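Collecting Demonstrations for a Kitchen Arm
Dale Lemieux and Selma Matić

2. Setup

We gathered all our examples in simulation. The kitchen comes from the Kendska scene set, and we left its layout alone so that every run would share the same cabinets and counter. One of us drove the arm by hand while the other kept the run log. 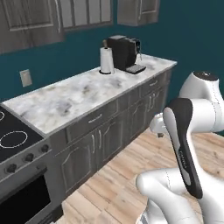 Figure 1. The arm in the simulated kitchen, with the paper towel roll and coffee machine on the counter.

Each run was saved with two outside views and one from the gripper. The second outside view was Selma's idea — the first often lost the hand behind the arm's own links.

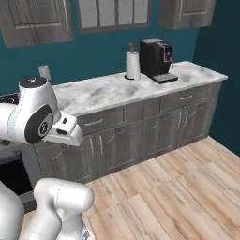
3. Data

We recorded 399 runs. After review we kept 197 and dropped the rest, mostly for long pauses or a wrong task label. Dale did the first pass on a Saturday and Selma checked it. Of the kept runs, 167 went to training and the other 30 were held back for testing.

The gripper view was the hardest to use. Over the marble it gives the model two open fingers and a lot of veining,

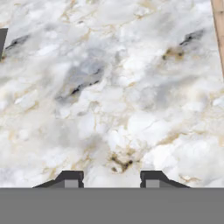

and our first model seemed to treat dark patches in the stone as things to pick up. We changed the counter texture in half of the training runs and trained again. We have not yet tested this on a plain counter.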